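About us

Hi, I'm Elin James, and I started Kulimbridge because I like showing people robots. I'd been fixing packing lines at Vekport for years, and what I enjoyed most was the moment a visitor leaned in and asked "can it do that again?" So now that's pretty much the job!

We're a small workshop on Ranjbar Street. We set up robot arms for firms that assemble little fiddly things, and a couple of times a year we open the doors so anyone can come and watch. Our first open day was in July, with 100 people and not nearly enough coffee. The latest, on January 26, 2024, brought in 300 (I'm still finding cups behind the shelves).

There are no slides and no stage. We put a table in the main room, run our Jirnon demo on it, and let folks stand as close as the rails allow. Kids ask the best questions — one girl wanted to know if the arm gets bored, and I talked to her for ages. People film it, people argue about it, and a few come back later with a part in their pocket and ask us to try it.
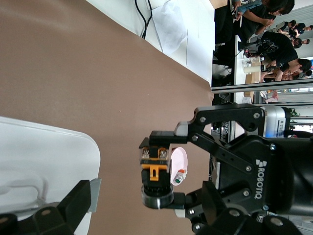 Small parts work at the open day, with visitors and a video camera on the other side of the rails.

If you'd like to come to the next one, drop us a line. It's free, the parking is out back, and you can bring a part of your own as long as it fits in one hand.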